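Cómo ordenar las cosas pequeñas que no tienen sitio

Publicado el 2018-08-24 en Nisside, consejos para la casa

Los cajones de la entrada y del baño acaban llenos de piezas menudas: gomas del pelo, esponjas, guantes sueltos, saquitos de regalo, cajitas vacías. Con una mesa despejada en parte y una tarde sin prisa se arregla casi todo.

Sacarlo todo a la mesa

Vacíe el cajón entero, también lo del fondo. Conviene trabajar en una mesa grande y con buena luz. Si la madera es brillante, ponga un paño debajo de lo que pueda rayar - cremalleras, hebillas, latas. Lo textil puede ir directamente encima.

Deje una caja de cartón abierta al otro lado de la mesa. Sirve cualquiera de las que llegan con fruta o verdura, siempre que esté limpia y no huela. Las solapas se doblan hacia fuera o se cortan con cúter.

Haga los grupos por material. Los saquitos de tela con cordón, el forro polar y el satén van por un lado; las esponjas y las piezas blancas de espuma o goma, por otro. Las bolsas de plástico se abren una por una antes de decidir nada.

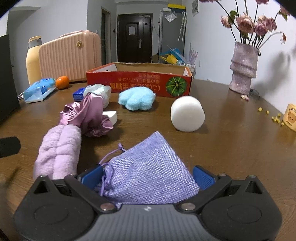
Los saquitos de cordón

Son lo más útil de todo el cajón y lo que más se tira. Un saquito de tela basta guarda bien jabones, botones o lavanda seca. Sacúdalo del revés, lávelo a mano en agua fría y cuélguelo por el cordón. Si el cordón se deshilacha, haga un nudo pequeño en la punta y corte lo que sobre.

No lo llene hasta arriba. Con dos dedos libres por debajo del fruncido cierra sin forzar.

Satén y tejidos de pelo

El satén se arruga en cuanto queda debajo de algo. Guárdelo estirado o enrollado flojo. Los guantes de pelo se cepillan en seco y se meten en pareja; el que lleve desde enero sin compañero pasa a ser guante para el polvo.

Esponjas

Solo se guardan las nuevas o las que estén secas del todo. De pie ocupan menos y se ven mejor. Las usadas que huelan, a la basura.

Devolverlo al cajón

Mida antes el fondo. El nuestro tiene 380 mm y admite 5 cajitas en fila, de casi 18 cm de largo puestas de través. Lo textil va delante y lo demás detrás. Lo que no quepa se queda en la caja de cartón, con una etiqueta en el costado, y se revisa en el siguiente cambio de armario.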